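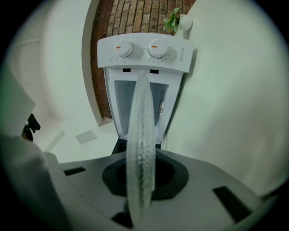 My project was about how people in Evville heat up leftovers, and whether they throw less away when they plan for it. I picked it because my roommate Nadja Brunner and I waste so much food! I started with lids, thinking a see-through one would help people remember what they had. A frosted disc like this one lets shapes show through but they go all milky, so I'd call that half a reminder.

I handed out 258 surveys and got 165 back (thank you, everybody on Firkia Street). Most people said rice gets tossed first, then soup. The microwave was the favorite way to reheat by a mile, and I'm no different.
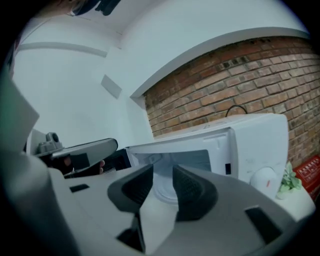

What I'd change

My question about bread was confusing, and Mr. Tanner warned me it would be. I'd also like to ask again in November, when folks cook bigger meals.

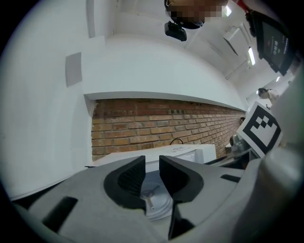 Thanks

Mechthild Zaugg checked my math twice.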